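**Erkorness** is a method for teaching household tasks to a robot arm by remote control. A person moves a hand controller, the arm copies the motion, and the computer stores the whole run as a demonstration. The method was first described in December by Tirta Majimbun and is used mostly in simulation, with a single arm beside a dining table.

## Remote control

The operator watches the arm on a screen and closes the gripper with a trigger. Objects are taken one at a time. In simulation the operator cannot feel the weight or the contact, so the lifting is done slowly and mostly by eye.

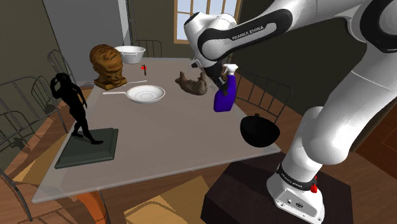 *A simulated Franka Emika arm holding a blue spray bottle above the table.*

A run is kept only if the operator marks it as good at the end. The collection known as Drerik has over 800 runs, and 510 of them were kept in the first version. Short pauses are not removed – a learning program may need them to know when the grip is ready.

### Views

Each run is stored with 2 kinds of view. One shows the arm and the table from the side of the room, the other looks from close to the gripper. The close view helps with soft things such as cloth, where the fingers must come near a fold before they close.

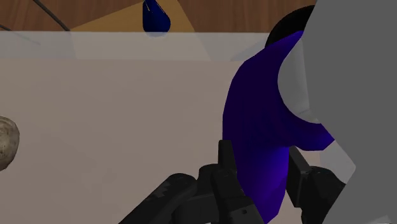
Cloth is considered more difficult than hard objects, for its shape changes with every touch. Operators are advised to approach a fold from above and to open the fingers fully before moving away. The table itself is often hidden behind parts of the arm, and many operators change between the views during one run.

## Guiding by hand

On a real arm the same task can be shown by hand. The teacher holds the wrist, moves it through the path and saves the positions with a button. Erkorness accepts such paths in the Sung format, but the simulated version has no equal of this – all movement there is made by remote control.
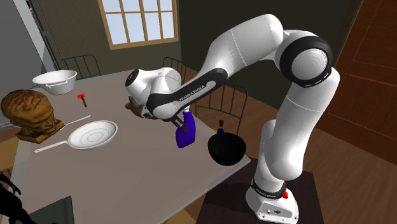

## See also

- Drukemau
- Learning from demonstration
- Teleoperation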